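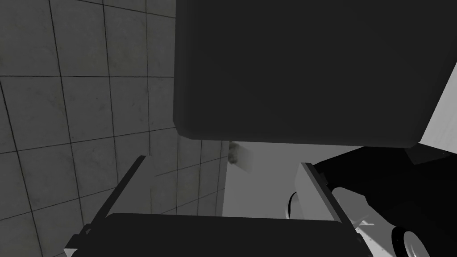
A Room Without a Window

Features | 2020-08-28

Ten past six and I've lost the light already. Not outside. Outside it's full morning, gulls, delivery vans, somebody hosing down the fish steps. I mean down here, two floors under the Tsang Building in Briltesari, where it is always the same time of day.

I came to spend a week with people who work in rooms with no windows. One week, I told my editor. Ended up being most of the summer.

Briltesari is good for this. The old town sits on a slope and for two hundred years people have dug backward into it. Cellars, then cellars behind cellars. Rents at street level went up and up, and the businesses went down. Print shops, a dental lab, a man who tunes accordions. The city keeps a list of registered workplaces with no daylight and when I asked for it I got a spreadsheet with 1321 rows. Some were broom closets. Some were places where a person sits eight hours a day, five days a week, and has for years.

Why do people take these jobs? Mostly the same reason people take any job. It was open and it was near the bus. I kept waiting for a better answer and felt a bit silly for it by August.

The first person I met was Valentin Chevalier. He does bookbinding repairs, Bibles and law books and once a whole run of tide tables for the harbor office. He has been underground for 19 years. Tall, hates being called pale, keeps a tomato plant on his kitchen sill at home and talks about it a lot.

"You stop missing the window after a month," he told me. "Then in the second year you start missing it again and that one doesn't stop."

What he misses is weather. He doesn't care about the view. He goes home with no umbrella on wet days and carries one all through the dry ones, he said, and his wife has given up texting him about it. His trick now is to go up at ten, at one and at four, stand by the bins, look at the sky, come back down. Ten minutes. He's never asked anybody if that's allowed.

We talked with the work going on. Paste brush, bone folder, radio low. He told me about a customer who wanted a cookbook put back together with the stains left in. He told me which glue he won't touch. By the time I looked at my watch I had missed lunch and it honest to goodness felt like mid morning. That happened every time I visited. Never got used to it.

The clock problem

Everybody has a version of this. You lose the afternoon. People who work without daylight told me over and over that the morning goes at a normal speed and then there's a kind of soup until it's time to go home.

At Flosatport, a freight booking firm with a night desk and a day desk in the same basement, the two shifts used to swear the room ran at different speeds. Same desks, same lamps. The night people said it flew. The day people said it crawled. My guess, and it's only that, is that the night people weren't missing anything by being indoors. It was dark out. They knew it was dark out. The day people had seen the sun on the way in and had to leave it at the door.

The shift manager there let me sit in for two days. Phones, mostly. Someone asking for a container that should of been in port by noon. Someone eating soup over a keyboard. There was one good chair and a whole system for who gets it, too long to go into, involving birthdays.

They've tried things. A clock with a big sun and moon on it. Took it down after a month, it made people sad. A playlist that changed on the hour, which lasted less time than the clock did. What stuck was bread. Somebody goes out at three and buys bread from the place on the corner, and comes back smelling like outdoors, and everyone gets up for a slice. That's the whole thing. The afternoon has a middle now.

I liked that so much I started doing it at home.

Lamps, and people who sell them

You can spend a lot of money on this. There are lamps that go blue in the morning and amber at night. Panels made to look like skylights. I went to see one of the panels, in a dentist's waiting room on Usten Street, and for a second or two it really got me. Blue up there, a soft edge on it like sun coming in at an angle. Then I moved my head and the angle moved with me. After that I couldn't not see it.

The receptionist had been under it for a year. Did she like it? She did. Patients liked it. Her one complaint was that it was never cloudy. "I'd pay for a cloud," she said.

The price of the thing, installed, I was told by the dentist, came to more than his car. Cheaper option, same street: a tailor who has put a long mirror at the foot of his stairs and another at the top, tilted. On a bright day a strip of real daylight gets down as far as his cutting table. It lasts 70 minutes in summer and he plans around it. Dark thread, dark cloth, all the matching of navy to black gets done then. In December nothing comes down at all and he sends navy jobs to his cousin.

I asked him whether he'd move upstairs if he could. Long pause. He said upstairs has drafts.

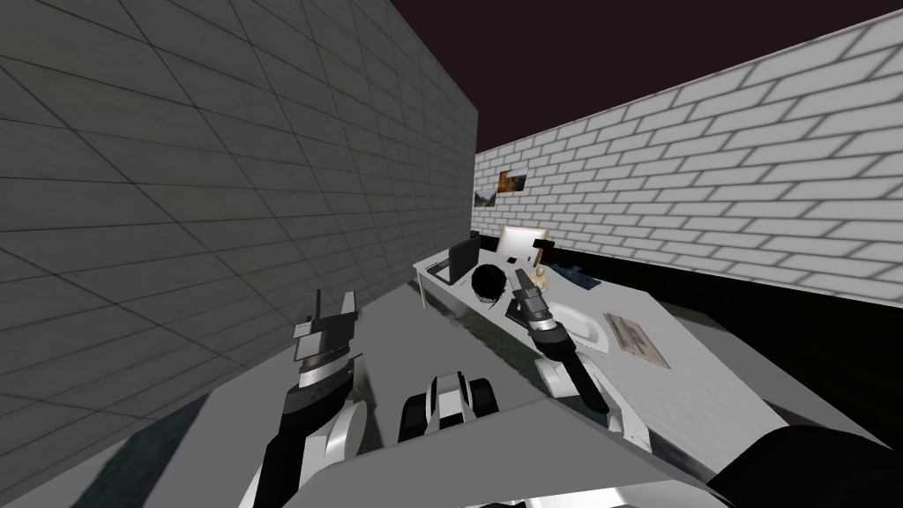

What people hang up

Beaches. So many beaches. Also mountains, also one very large photo of a cow. In just about every room I went into somebody had put something on a wall, and when I asked who picked it, half the time it was left over from whoever had the room before. Small landscape in a frame, near a corner, a bit above desk height. Nobody had chosen it. Nobody would hear of it being taken down either.

At the dental lab they had a falling out over this. One technician wanted a seascape replaced with a calendar. Perfectly good calendar. The others signed a note. The seascape stayed and the calendar went inside a cupboard door, where I'm told it's still on the wrong month.

Valentin Chevalier doesn't hang anything. He did once, a poster of a lake, early on. Said he got to know every tree on it and began to dislike them.

The accordion tuner is the other way. His walls are covered. Postcards from customers, most of them sent from places with a window, he points out. He reads them to you if you stand still. I stood still for most of an hour. Good postcards, some of them. One from a couple who took their honeymoon on a freighter and regretted it, then, lower down, same card, different pen, didn't.

The rules, such as they are

I called the city a lot. The rule in Briltesari is that a workroom should have daylight "where practicable", and practicable has been doing a lot of work for a long time. The inspector who covers the old town has 293 sites on her round. She was kind and very tired. She checks exits first, then air, then damp, then stairs. Light comes after stairs.

She doesn't think that's wrong, by the way. Air matters more. She's closed rooms for air, never for light. But she did say a thing I've thought about since. When she comes up from a site she always stops on the pavement for a minute before writing anything, and she's noticed the reports she writes down in the room are meaner.

There's a proposal to make employers offer two paid breaks outdoors per shift to anyone in a no-daylight room. Fifteen minutes each. The shop owners I asked were mostly fine with it, a few grumbled, one said his people already smoke for longer than that. It's been postponed twice. Should come back before the winter, the inspector thinks, though she wouldn't put money on it.

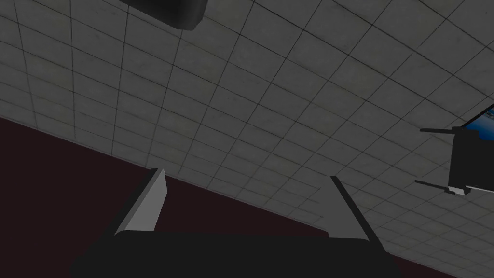
If it does pass, somebody will have to decide what outdoors means. Is the covered arcade outdoors? Is the stairwell with the door propped? There were real arguments about this in the meeting I sat through, an hour and more on arcades alone, and the man next to me fell asleep. I had coffee. The arcade question went to a working group.

The people it's for hadn't heard of it, mostly. I brought it up at Flosatport over the bread and got shrugs. Two breaks, sure. Would they still get the bread? One woman on the day desk wanted to know if she could save hers up and leave early when the clocks change. She drives home over the hill and likes to have the sun for the last stretch, the part with the reservoir, and for a few weeks each year she just misses it. By minutes, she said. You come over the top and the sky's still got color in it but the water's gone gray. She has asked for an earlier shift three times.

I wrote that down to put in the section about rules and it doesn't really belong there. Leaving it.

My last visit was to Valentin again. Tide tables were back, another decade of them, spines gone. He had them in piles by year and was eating a plum over the sink so as not to drip. Four o'clock came and he wiped his hands and we went up and stood by the bins. Warm. High thin cloud, a plane. A woman across the way was having a fight with a folding table and we watched till she won. Then he looked at the sky a while longer, said rain by tonight, and we went back down to the tide tables. He wanted to show me a year where someone had drawn a small boat in the margin next to every spring tide, right the way through, and then in the autumn stopped.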